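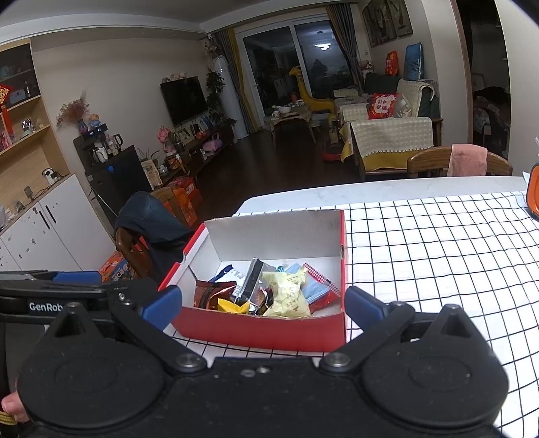 Nayara Pacheco wrote to ask how slow is too slow when you're teaching with hand-held grippers, and whether she should throw out a take every time she hesitates. Good question, and I got it wrong for my first 21 takes, so I'll go through how I do the snack box now.

**Before you start**

Put the box where both hands can get to it without your elbows bumping a chair. Open the finger pads all the way, close them, open them again. If one side feels sticky, fix it first – you'll be fighting it all evening otherwise.

**Recording a take**

1. Start with the pads open and the box between them, and hold still for a breath.
2. Pick your packet before you move. Wandering over the pile while you make up your mind teaches wandering!
3. Come in at the speed you'd use to hand somebody a full cup of coffee. Small pauses are fine. Backing up and starting over isn't, so I stop and redo those.
4. Squeeze until the wrapper gives a little, then lift straight up. Twisted ends are tempting to grab, but they slip on me more than the middle does.
5. Set it down, open all the way, and only then back off.

Mix up the pile between takes. I also turn the box a bit (a few degrees is plenty) and swap which hand does the picking.

**Sorting**

I keep everything in a folder called Grurlow, named after nothing at all, and I mark the bad takes the same night. Out of 406 I kept 173, which hurt. Most of the rejects were me rushing near the end of a session.

So Nayara, keep the hesitations and toss the do-overs. If your wrists get tired, quit for the day. I'll write up the two-handed version next – the one where the other gripper steadies the box.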